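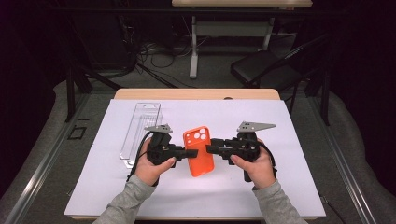
The Jadar page kit is ready, and members can download it from the shop page starting today, 2019-10-08. It has 60 papers and 282 small elements, all in one folder, and the colors go from cream to dark green with one strong accent. The accent is a bright orange, very near to the orange of the phone case on the white table top, and I advise you to use it in small amounts. On my first page I put it behind the title and also behind the journaling, and it was too much. Now I keep it only for the photo corners and one button.

Many of you wrote in September that the shadows in our last kit, Vavetti, looked heavy when the page was printed. You were right. In Jadar the elements come without shadows, so you add your own. For paper on paper I use a distance of four and a size of six. For buttons and ribbons I go a little higher - but please print one small test page before you make the whole album, since every printer is different.

The papers are saved for 12 inch pages. If you make 8 inch albums, reduce the complete page when it is finished, not each paper separately, or the patterns will not match any more.

The alphabet in the kit is Jarero, the same one from the spring sampler, with the accented letters added. I needed them myself for the name Pavlović in a family tree page, and the ć was missing before. If you have the old version, delete it first.

The download is 606 MB, so I divided it into two parts. Unzip both in the same place. The gallery for Jadar pages is open too, and it takes pictures up to 500 KB.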